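Startseite > Presse > Mitteilungen > Forschung und Daten

Diese Website verwendet Cookies. Mit der weiteren Nutzung stimmen Sie der Verwendung zu. Einstellungen | Akzeptieren

Hemden falten, wo Hemden liegen: Fedine sammelt 2.390 Beispiele aus echten Schlafzimmern

Pressemitteilung, 20.09.2023

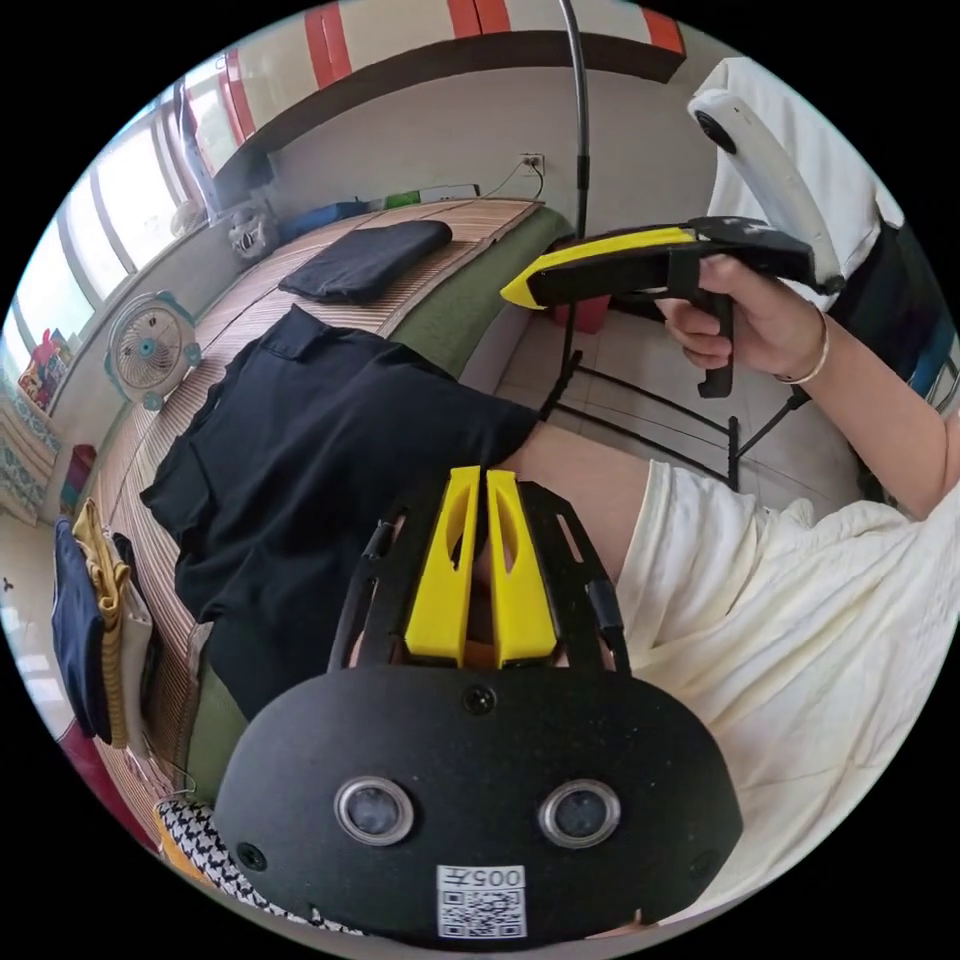
Wäsche ist für Roboter immer noch eines der schwierigsten Dinge im Haushalt. Eine Tasse behält ihre Form, ein Hemd liegt nach jedem Anfassen anders da. Wer einem lernenden System beibringen will, mit Kleidung umzugehen, braucht deshalb vor allem eines: sehr viele Beispiele, und zwar möglichst verschiedene. Genau daran arbeitet Fedine seit Januar im Projekt Clomier, und wir freuen uns riesig, heute den ersten Abschluss melden zu können. 2.390 Aufnahmen vom Greifen, Ausbreiten, Falten und Ablegen von Kleidungsstücken sind fertig geprüft, entstanden in 44 privaten Wohnungen!

Aufgenommen wird mit Handgreifern. Die Teilnehmenden halten in jeder Hand ein Gerät mit Pistolengriff und zwei beweglichen Fingern und erledigen damit, was sie sonst mit bloßen Händen tun würden. Kameras an den Greifern zeichnen auf, wie sich die Finger dem Stoff nähern, wo sie zufassen und wann sie wieder loslassen. Ein Roboter muss dafür nicht in die Wohnung getragen werden - das spart Zeit, und es öffnet Türen, durch die ein fahrbarer Arm gar nicht passen würde.

Bewusst verzichtet hat das Team auf ein nachgebautes Musterzimmer. Gefaltet wird auf dem eigenen Bett, bei dem Licht, das gerade durchs Fenster kommt, zwischen Ventilator, Steckdosenleiste und den Sachen, die eben über der Stange hängen. Aufgeräumt wird vorher ausdrücklich nicht.

"In den ersten Wochen haben wir noch im Büro auf einem weißen Tisch aufgenommen, und die Daten sahen wunderbar sauber aus", sagt Zofia Duda, Leiterin der Datenerhebung bei Fedine. "Dann kam das erste Modell in eine normale Wohnung und hat das Muster der Tagesdecke für ein Kleidungsstück gehalten. Seitdem gehen wir dorthin, wo die Wäsche liegt. Ein schwarzes T-Shirt auf einer Bambusmatte ist eine völlig andere Aufgabe als ein schwarzes T-Shirt auf einem Laken, und beides muss das System gesehen haben."

Eine Aufnahme umfasst immer eine abgeschlossene Handlung, also zum Beispiel ein Hemd vom Ausbreiten bis zum Ablegen. Fehlgriffe bleiben drin. Rutscht ein Ärmel aus den Fingern und wird noch einmal gefasst, ist das für das Training besonders wertvoll, denn so lernt das Modell auch den zweiten Versuch. Aussortiert werden nur Aufnahmen, bei denen die Kamerabewegung nicht zuverlässig rekonstruiert werden kann. Das passiert am häufigsten, wenn beide Linsen zu lange dicht über einfarbigem Stoff stehen.

Die Prüfung der Daten übernimmt die Software Mivomier, die Fedine gemeinsam mit dem Partner Asfaw entwickelt hat. Sie gleicht die Bewegungsspuren beider Hände zeitlich ab, markiert Lücken und schlägt vor, wo eine Handlung beginnt und endet. Die letzte Entscheidung trifft weiterhin ein Mensch. Jeder Greifer trägt eine eigene Nummer und einen QR-Code, damit sich auch Monate später noch nachvollziehen lässt, mit welchem Gerät und welcher Kalibrierung eine Aufnahme entstanden ist. Im Frühjahr hat uns das sehr geholfen - ein einzelner Greifer hatte ein leicht verstelltes Objektiv, und die betroffenen Dateien waren noch am selben Nachmittag gefunden.

Zum Umgang mit privaten Räumen: Alle Teilnehmenden haben schriftlich zugestimmt und sehen ihre Aufnahmen durch, bevor sie in den Datensatz gelangen. Gesichter, Briefe und Bildschirme werden unkenntlich gemacht. Ton wird nicht gespeichert. Wer seine Beteiligung zurückzieht, dessen Aufnahmen werden gelöscht.

Als Nächstes kommen die schwierigen Stücke an die Reihe: Spannbettlaken, Strickjacken mit vielen Knöpfen und Socken, die erst ihren Partner finden müssen. Dafür sind 1.000 weitere Aufnahmen geplant. Einen Auszug mit 100 Beispielen stellt Fedine Hochschulen auf Anfrage für Forschung und Lehre kostenfrei zur Verfügung, samt Kalibrierdaten und einer kurzen Anleitung zum Einlesen. Auf die Rückmeldungen sind wir sehr gespannt, gerade auch auf die kritischen!

Ansprechpartnerin für Presse und Hochschulen:
Zofia Duda, Datenerhebung, Fedine

Über Fedine
Fedine entwickelt Verfahren zur Erhebung und Aufbereitung von Bewegungsdaten für lernende Robotersysteme. Schwerpunkt sind Tätigkeiten mit weichen und verformbaren Gegenständen im Haushalt.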